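Bronwood to Open Tool and Parts Library in Former Feed Store

Bronwood residents will be able to borrow hand tools, garden equipment and small repair parts at no charge starting in August, when the town opens a lending library in the old feed store on Hirnden Road.

The town council approved the plan on Friday by a vote of 6 to 1. The building has been vacant since the feed store moved out to the highway, and the town already owns it. Money for shelving, lighting and a new front ramp will come out of the existing parks and recreation budget.

Cleiton Lins, who runs the public library branch in Bronwood and will oversee the new site, told the council that patrons have been asking for tools for years. The branch started lending a few items from a closet behind the front desk, mostly ladders and a carpet cleaner, and the waiting list for the carpet cleaner reached 62 names this spring.

"People don't want to buy a tile cutter for one bathroom," Lins said. "They want it for a weekend and then they want it out of the garage."

The collection will open with 700 items. Many were donated by the Meireles family, who closed their hardware and appliance repair shop last winter and gave the town most of what was left in the back room. The rest came from a collection drive held over two weekends in the school parking lot.

Donations are being sorted at the feed store. Working tools are cleaned, tagged and entered in the library catalog. Anything that can't be lent but still has useful parts is set aside for the repair shelf, where residents will be able to look for a replacement knob, cover, hinge or handle and take it home for good.
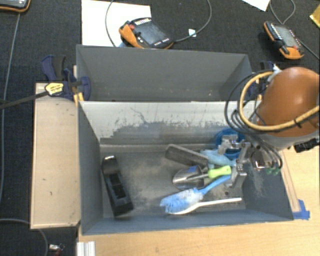
Power tools have to pass a safety check before they go on the shelf. The town has hired Zelturik, an equipment service company, to do the first round of inspections and to come back twice a year. Chain saws, nail guns and anything that runs on gasoline will not be accepted.

Borrowers need a Bronwood library card and must be at least 18. Each household may have up to 8 items out at one time. The loan period is one week for power tools and two weeks for everything else, and most items can be renewed once if no one else has asked for them. Late fees will be a dollar a day per item. Borrowers will sign a liability form on their first visit, and the form stays on file.

The one vote against the plan came over parking. The lot next to the feed store has 16 spaces and is shared with the dental office, and neighbors told the council that cars already park along the shoulder on weekday mornings. In response, the town agreed to keep the library closed before noon on weekdays and to paint a loading space near the side door. The council will look at parking again after the first six months.

Plans also call for a repair evening once a month, with a workbench set up at the rear of the building. Residents can bring in lamps, toasters, bicycles and similar items and get help fixing them. Sign-up will be at the main library desk, and the first evening has not been scheduled.

The site will be open from noon to 7 p.m. on weekdays and from 9 a.m. to 3 p.m. on Saturdays. Donations can be dropped off at the side door during the same hours once the building opens. Until then, residents with tools to give should call the library branch to arrange a time.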